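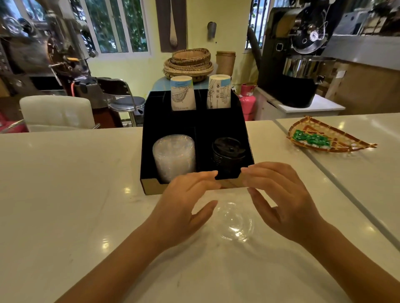

The cup organizer on the front counter, with a clear lid lying on the counter in front of it.

How to Set Up a Cup and Lid Organizer

By Arlo Zamora

A stepped organizer with two rows holds most of what you need to hand over a drink: paper cups, plastic cups and two kinds of lids. It takes up little of the counter if everything has a fixed slot. These are the steps used at Zulside, a small coffee room with its own roaster, and they work for any four-compartment box with a higher row at the back.

What you need

A divided organizer, open at the top
Paper cups, one size
Clear plastic cups, still in their sleeve
Clear lids and black sip lids
A clean, dry cloth

Step 1. Empty it and wipe it

Take everything out and set it on a clean part of the counter. Wipe the inside of each compartment, including the corners. If your organizer has a wood or cardboard front edge, use a dry cloth there and keep the spray off it. Let the box dry fully before anything goes back.

Check the counter too. A glossy white top shows rings and dust, and whatever is on it ends up on the rim of a lid.

Step 2. Put paper cups in the back row

Paper cups go upside down in the taller rear compartments. Keep one stack to a slot. If your cups come in more than one print, give each print its own slot so the stacks come out even. Stop adding cups when the stack starts to lean. Extra cups stay in their sleeves in the storage cupboard.

Step 3. Put lids in the front row

Lids are light and get knocked over easily, so they belong low and close to you. Black sip lids go in the front right compartment, all facing the same way with the sip opening up. Clear lids go in the front left.

Square up each stack before you put it in. Hold it loosely between both hands with your fingers on the outside edges and turn it a little until the lids settle into each other. Do not press down on domed lids. They crack along the rim, and a cracked lid leaks. 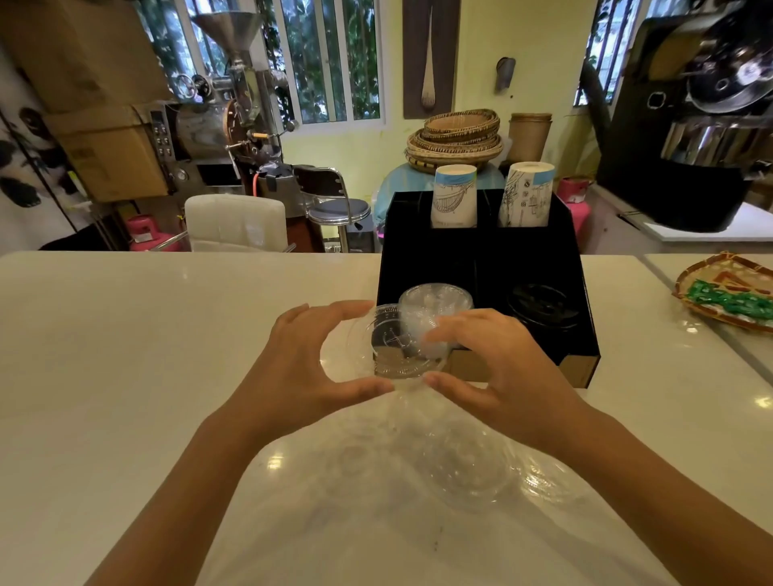

Hold clear lids by the edges, one hand on each side.

Step 4. Decide where the plastic cups go

Clear plastic cups can share the front left compartment with their lids on a slow day, but one or the other is easier to grab. In warm weather we keep the cups there and put the lids beside the box. From October on we sell fewer cold drinks, and the clear lids take the slot.

Leave the sleeve on the cups and fold it down as you use them. If a sleeve tears all the way, move the cups to a new one.

Step 5. Place the box

Set it where the person making drinks can reach it with either hand. Keep it back from the sink and away from the grinder. Trays and baskets can stay on the next section of counter, as long as they do not block the front row.

Refilling

Refill before opening and again after lunch. Rotate as you go: lift out what is left, put the new stack underneath, and set the old one back on top. Our paper cups come 100 to a case, so one case is opened at a time and the rest stay sealed.

Any lid that touches the floor goes in the trash. A lid that has been sitting loose on the counter since the day before goes with it.

Questions about sizes can go to Yoon-hee Maeng at the front counter.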